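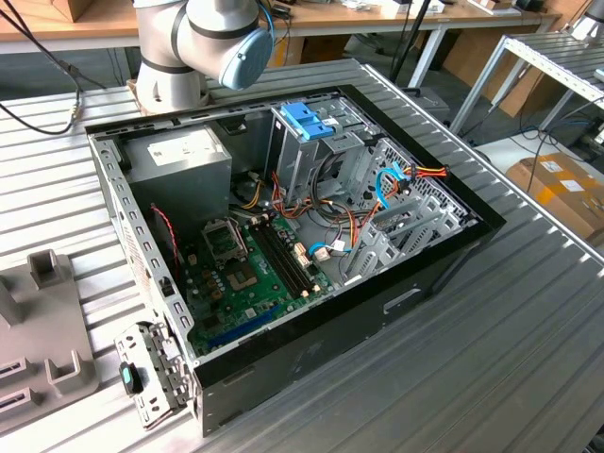
**Aushilfe für unsere PC-Werkstatt in Tallitz gesucht!**

Ich zerlege hier gerade alte Desktop-Rechner und komme allein einfach nicht mehr hinterher – 37 Gehäuse warten noch (und im Oktober kommt Nachschub!). Netzteile, Mainboards, Laufwerkskäfige, Kabel: alles soll raus und sortiert werden. Vorkenntnisse brauchst du keine, ich zeig dir das gern. Geduld mit kleinen Schrauben wäre super :)

Minijob, 530 Euro im Monat, 11 Stunden pro Woche. Schreib mir einfach kurz!

Huệ Đào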